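How a Robot Arm Gets Its Setup Check

The Skunditz Workshop Pages for Young Readers
Text by Comfort Opoku. Checked by Edeltraud Lammers.

A robot arm needs a setup before it can do any work. A setup is a list of jobs done in a fixed order. This page explains the setup of one arm, which the engineers call Prieto. Prieto has a gripper with two black fingers. It picks things up from a table and puts them down again.

Before the real arm moves, the same arm is tested in a simulation. A simulation is a world drawn by a computer. It has its own tables, shelves and objects, and the computer works out how each thing should move when it is pushed or lifted. If the arm bumps a shelf in the simulation, no shelf is damaged. The engineers fix the setting and start the program again.

Step 1: Find zero

Every joint in the arm has a sensor that measures how far the joint has turned. The sensor needs a starting point, called zero. A ruler works the same way. If you measure a pencil starting from the wrong mark, your answer is wrong even if you read the ruler well.

Ludivine Besson does this step. She moves the joints one at a time to their zero marks and saves the numbers. In the simulation she types the same numbers into a file. The two sets must match. If one joint is off by a small angle, the gripper at the far end of the arm will be off by a larger distance. A long arm makes a small error bigger.

Step 2: Check the fingers

The gripper opens and closes 100 times with nothing in it. The computer records how wide the fingers open each time. The width should stay the same from the first time to the last. If it changes, the finger settings are wrong and the step is repeated.

On the real arm, the screws that hold the fingers are checked too. Screws can work loose when a machine shakes. The simulated arm has no screws to tighten, so this line on the list is crossed out for simulated tests.

Step 3: Check the camera view

The arm uses a camera to find objects. The camera must be set so that the computer can tell where the fingers are compared with the things near them. This is called calibration. Calibration means comparing a measurement with something you already know and correcting the difference.

The engineers look at camera pictures of different places in the simulated room. They want to see large things close to the camera and smaller things farther away. A plain white tabletop is hard for a computer to measure because one part of it looks much like another. Edges and corners are easier to find.
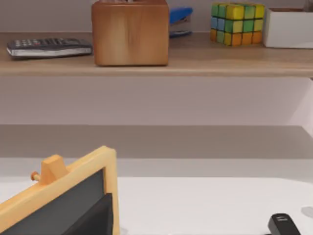
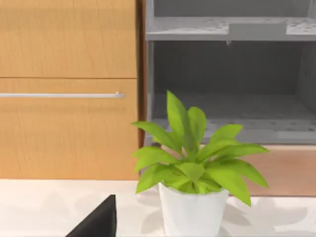 Computer-drawn views from the simulation. First, a chalkboard near the camera with a shelf behind it. Second, a potted plant on a countertop, with a gripper finger at lower left.

A plant is a useful test object. Its leaves are thin and point in many directions, and some hide others. A box has flat sides, so the computer can guess the parts it cannot see. It is much harder to guess the hidden part of a leaf. If the computer gets the shape wrong, it may steer a finger into the plant when it should go past it.

Shadows are another problem. A shadow on a table has a shape, but it has no thickness and cannot be picked up. The program has to sort shadows from objects. Maëlys Carré checks this by changing the position of the light and running the same test again. The shadows should move. The positions the computer gives for the objects should stay where they were.

Step 4: Set the limits

A limit is a line the arm must not cross. Prieto has limits for how far it can reach, how fast it can move and how hard it can squeeze. The speed limit is set low for the first test and raised later. The arm stops by itself if it reaches a limit.

Step 5: Run the long test

The last step is 2,000 moves in a row. The computer writes down every stop and the reason for it. In the October run, the arm stopped at move 870. Ita Ó Conaill read the record and found that the reach limit had been typed in wrong. She corrected it, and the test was started again from move one.

The setup is repeated every 14 days, and also whenever a part is changed.

Words to know

Calibration: correcting a measurement by comparing it with something known.
Gripper: the part of a robot that holds things.
Joint: a place where the arm bends or turns.
Limit: a line the arm must not cross.
Simulation: a world drawn and worked out by a computer.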